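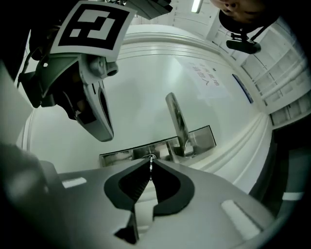
手持夹爪捏着一片形似钥匙的薄金属,对着门上的锁。

机器什么时候能替我们进门

上一期写完扫地机器人以后,收到不少来信,大意是:地已经扫了,别的呢?有位读者写得很客气,说她不指望机器做年夜饭,只希望下班到家的时候有东西能帮她把门打开,因为她两只手都提着菜。这要求听上去很低。我把它拿去问了几家做机器人的公司,对方的回复都很热情,也都很长,读到末尾才看得出意思是“还不行,得看门”。

所以这一期从门讲起。

钥匙开锁这件事,人做了一辈子,没有谁会把它写进简历。拆开看却相当难缠。钥匙很薄,夹在手指之间会转,会往后缩。锁孔很小,钥匙对过去的时候,最要紧的那一小块地方恰好被手指自己挡住。角度偏了插不进去,角度对了还得有一点力,力大了钥匙在指间打滑,力小了停在半路。然后要拧,拧的时候锁芯会在某个位置卡一下,人会下意识把门往里拉一拉再拧。这一拉是谁教的?我问了一圈,没有人记得学过。

机器偏偏最缺这种没人记得学过的东西。眼下流行的办法,是让人把夹爪握在手里去干活,镜头装在夹爪上,干完了把过程拿去给模型学。用夹爪开门的人,开头都要重新当一回笨人:两根手指变成两片黑橡胶一样的指尖,没有指甲,没有手心,钥匙掉了也不能用膝盖去接。我借来一把试过,对着自家的门站了很久,楼上邻居下来扔垃圾,看了我一眼,问是不是忘带钥匙了。我说带了。她上去的时候又看了我一眼。

有人会说,换把电子锁不就完了。这话没错,我家里人也是这么说的,语气比这更冲。电子锁、感应门、手机开门,都是让房子迁就机器的办法,而且便宜。可是凡是管过旧楼的人都知道,钥匙这东西消灭不干净。水表间有钥匙,配电箱有钥匙,楼顶有钥匙,单元门换了电子锁之后,电子锁的电池盒还有一把小钥匙。机器要是真打算在楼里干活,早晚得跟一串叮当作响的东西打交道。

说到管楼,Revel公寓的工程部给我看了他们的钥匙柜。Revel在Flostton开发区,一共492间房,前台那边刷卡,后勤这边仍然是一面墙的挂钩。去年他们接过一次试用,供应商是Skerent,一家做机器人租赁的公司,带来一台叫Chae的单臂机器,底盘带轮子,宣传页上写着“从玄关到阳台,全屋家务”。工程部的人对我说,玄关是真的,它在玄关待得最久。

试用安排在空房里,任务清单是双方一起拟的,没有为难谁:开门进屋、收走杯子、把毛巾拿到布草车上、擦台面、倒垃圾、关门出来。供应商来之前发过一段演示,25秒,机器开门、进屋、拿起毛巾,行云流水。后来才知道那段片子调过速,门也是提前虚掩的。这在行业里算不得丑闻,算礼节。

第一天上午耗在门上。Revel的房门是重力回弹的那种,松手就往回走。机器一只手压下把手,推开一条缝,准备把胳膊换到门板上继续推,门趁这个空当关了。再来,又关了。机器很有耐心,门也很有耐心。最后是一位保洁大姐路过,顺脚把布草车抵在门口,机器进去了。报告里这一步记为“人工辅助一次”。大姐对这个说法没有意见,她只问了一句,这算不算她的工作量。

进屋以后情况好一些。拿杯子,它拿得很稳,玻璃杯、马克杯、纸杯都行,慢归慢,一个也没碎。这几年夹取的进步是实打实的,我不打算挖苦。三五年前同类机器还得在白桌面上找一个颜色鲜艳的积木,找到了全场鼓掌;如今在一张乱桌子上认出杯子,绕开充电线,捏住杯壁拿起来,已经没有人鼓掌了。剩下半杯茶的杯子它也拿得起来,只是拿起来之后没想好茶怎么办。

毛巾就难看了。干毛巾叠着放在架子上,它能抽出来;用过的毛巾搭在浴缸边,一半在里一半在外,它捏住一个角往上提,提到胳膊伸直了毛巾还有一截拖在地上,于是它拖着毛巾去找布草车,路上把毛巾压在了自己的轮子底下。人看了都想伸手。工程部的人说,那天最累的就是忍着不伸手。

擦台面这一项,Skerent的人很有信心,也确实擦了。抹布在台面上走得横平竖直,像割草。问题出在它擦的是台面,不是污渍:干净的地方擦一遍,有咖啡印的地方也擦一遍,擦完咖啡印还在。人擦桌子的时候眼睛盯着脏的地方,手上使劲,换个角度看看反光,再哈一口气。这些动作写进说明书会显得可笑,少了又确实擦不掉。

倒垃圾的部分我没有看全。工程部只说,套新袋子的时候双方一致同意吃午饭。

一间房做完,用了90分钟。保洁大姐做同样的房间,不在这里写数字了,她说写出来怕领导看见。

账是这么算的:Chae的租金每月1,494元,看上去比请人便宜得多。可是租金里不含随机工程师,Revel那几天身边一直站着一位,年轻,有礼貌,背着电脑,机器走到哪他走到哪。我问这位工程师以后是不是也在,对方说正式交付以后会“远程支持”。我又问远程的意思是不是换一间屋子看着它。他想了想,说一个人可以同时看好几台。我觉得这个回答很诚恳,比宣传页诚恳。

Revel最后没有续,也没有把话说死。他们把走廊送物和夜里洗地这两样留给了轮式机器,进房间的事情等一等。洗地那台我见过,晚上在大堂里来来回回,遇到地毯边就停下来想一想,然后绕开。它没有手,所以也没有手的烦恼。

讲完公寓,再讲讲车间。很多人觉得工厂里早就自动化了,家里才是难关。这话对一半。冲压、焊接、搬整托盘,机器干得又快又准,那是因为零件每次都出现在同一个地方,连螺丝孔的方向都替它安排好了。可任何一个干过产线的人都会告诉你,线与线之间还站着许多人,他们的活儿在岗位表上叫“辅助”。

辅助的活儿是些什么呢?拆纸箱,把泡沫抽出来,把塑料袋里的干燥剂挑走。把一束线理顺,插头朝上。把贴歪的标签揭下来重贴,揭的时候不能带起漆。给一扇柜门装合页,先拧一半,看看缝,再拧另一半。还有找东西,找扳手,找那把被人借走没还的扳手。机器臂在旁边一秒一下地干正事,人在四周干这些说不清的事,工资主要发给了后者。

Flostton有家做小五金柜的厂子,我去年写过一回,今年五月又去了一趟。他们上了一台机械臂装锁芯,算是跟今天的题目有亲戚关系。锁芯从振动盘里一颗颗出来,姿势统一,机械臂抓起来插进柜门的孔里,干脆得很。我看得很佩服,就问装完了怎么检验,车间主任指了指后面。后面坐着两位阿姨,一人面前一盘钥匙,一扇门一扇门地插进去,拧一圈,拔出来。

我问为什么不让机器拧。主任说试过。钥匙从袋子里倒出来是一堆,有正有反,有的两把挂在一个圈上,光把它们分开就得再上一套设备。而且阿姨拧的时候能摸出来,哪个锁芯发涩,哪个里面有毛刺,哪个现在能拧动、装到客户家里三个月准坏。他让其中一位阿姨讲给我听是怎么摸出来的。阿姨说,就是拧着不舒服。

力传感器当然是有的,数据曲线也画得出来。“拧着不舒服”对应曲线上的哪一段,他们请人研究过,得出的判断标准放过了一部分坏的,冤枉了一部分好的,两位阿姨每天还要把机器冤枉的那一筐重新拧一遍。主任说这叫人机协作。两位阿姨当时没有抬头。

回到家里。我按读者来信里提到的次数,把大家最想甩掉的活儿排了个先后,顺手写上目前的进展。没有评分,评分容易惹官司。

洗碗。洗碗机早就会洗了,大家想要的是有东西把碗放进去再拿出来。放进去有演示,盘子居多,碗也有,筷子极少。粘着米粒的锅没见谁演示过。拿出来比放进去容易,因为东西干净、位置固定,我估计这会是最先能用的一段。到时候你得自己装碗,它替你卸碗,吃了饭的人和机器各管一半。

叠衣服。T恤可以,铺平了叠,叠得比我好。难的是从一团里把它找出来、翻到正面、看清楚哪里是领子。袜子配对也有人做,深色的容易配错,这一点与人类水平相当。床单没有人愿意提,双人被套就更不用说了,我到现在也不认为人类掌握了双人被套。

收玩具。有孩子的读者来信最多,语气也最急。捡起来不难,归位难,因为归到哪里要看这家人的规矩,而规矩每天变。有一位读者说她家的积木搭到一半不能收,倒了的才能收,可是有时候倒了的也不能收,那是“废墟”。我把这段转给了做机器人的朋友公司,他们回了一个句号。

做饭。炒菜锅转着圈炒,这个早有,食堂里用得不错。切菜也有。从冰箱里拿出一根有点蔫的黄瓜,判断它还能不能吃,掐掉坏的一头,这个没有。凡是家里掌勺的都明白,一顿饭的功夫多半花在灶台以外。

擦窗。吸在玻璃上的小机器能用,要求玻璃大、没有格子、人在家里守着那根安全绳。

照顾老人。来信的人不少,我不想在这里拿它开玩笑。端水送药这类有产品,扶人起身之类的,我看到的都还在实验室。谁要是在电话里向您父母推销现成的,请您先替他们把电话挂掉。

开门。见上文。

有读者追问,既然这么难,为什么还有那么多人往里投钱投时间。我的理解是,路子这两年确实变了。以前是工程师一条一条写规矩,门把手在哪、往下压多少、压完往哪推;写到第三种门把手,人就想改行。现在是攒大量人干活的过程,让模型自己去琢磨。这么一来,门把手长什么样就没那么要命了,见得够多,总能蒙对大半。坏处是它错起来也没有道理,你问它为什么去夹猫碗旁边那团影子,它答不上来,写程序的人也答不上来。

这条路子要吃进去很多很多平平无奇的劳动。有人在各种房间里握着夹爪开门、拉抽屉、叠毛巾、拧瓶盖,做完一遍从头再来。我认识的一个年轻人做过一阵,按件算钱。他说头几天很新鲜,后来回家看见自己家的抽屉就烦。他母亲让他去关个柜门,他说今天已经关够了。我把这也算进机器做家务的成本里,虽然账单上没有这一行。

再说说怎么看演示。这几年我看片子看得多,攒下几个习惯,写给打算掏钱的读者,管楼的、开店的、家里有预算的都用得上。

先看墙上的钟和窗外的树。角落里要是标着倍速,字多半很小,请暂停了看。没有标的,看看有没有人从背景里走过,人走路的样子是最好的码表。

看东西放在哪里。桌上只有要拿的那几样,间隔匀称,那是给机器摆过的。您家里的桌子什么样,您自己清楚,拍张照片发给对方,问能不能在这张桌子上来一遍。我试过几次,有一家爽快答应了,来的人进门先帮我收拾了桌子。

看失败以后怎么样。东西掉了,它是弯腰捡起来接着干,还是胳膊悬在那里等人?这一点比成功的那几遍有用。我现在见到销售就请他放一段失败的,肯放的,我都愿意多坐一会儿。

问清楚谁在后面。遥控的、半遥控的、出了岔子才遥控的,各有各的用处,价钱也该不同。家里装一台能被陌生人接管的机器,摄像头对着卧室门,这件事要在合同里写明白,口头说的“我们很重视隐私”不算。

问它关机之后在哪里待着。这条听着好笑,却是我家里人最先问的。一台带轮子带胳膊的东西,占地跟一个单门冰箱差不多,它不干活的时候您得绕着它走。Chae在Revel试用的那几天,晚上停在布草间门口,把布草间的门挡住了一半。

最后一条是给开小店的读者。先别问机器能干什么,把店里每天的活儿写在纸上,写细一点,“理货”不算一项,“把过期的酸奶从后排掏出来”才算一项。写完多半会发现有那么两三项是重复、笨重、位置固定的,这种现在就能买到机器,模样不怎么像机器人,价钱也不吓人。剩下的,继续用人,顺便看看工钱是不是该涨一涨。我把这段话说给一位开便利店的读者听,他说前半段很有道理。

提着菜那位读者,我也得给个交代。我问过的几家公司里,答得最实在的是Skerent的一位售后。她说,如果只是回家开门这一项,她建议在门边钉一个挂钩,先把菜挂上去,再掏钥匙。挂钩承重要够,五金店有卖。我照着在自家门口钉了一个,用到现在,没有出过故障,也没有推送过升级。

来信补遗

上一期提到扫地机怕黑色地垫,有读者来信更正,说他家那台不怕黑的,怕的是带流苏的。另一位读者两种都有,机器被困在中间。两封信都已收到,一并致谢。

有人问Chae有没有双臂的型号。Skerent答复说在做,时间不便透露。据Revel工程部的人讲,供应商走之前私下承认,对付那扇会自己关上的门,两只胳膊是要的。

还有读者问,手持夹爪哪里能借到,想让孩子体验一下。各家规矩不同,请直接问当地做机器人的学校或公司。借到了先拿毛巾练,钥匙放在后面,备用的那把请留在邻居家。

下一期写晾衣服。目前收集到的材料有一台升降晾衣架的维修记录,以及读者寄来的关于衣架如何互相勾住的六封长信。手里有阳台上自动化经验的,好的坏的都请来信,信末注明阳台朝向。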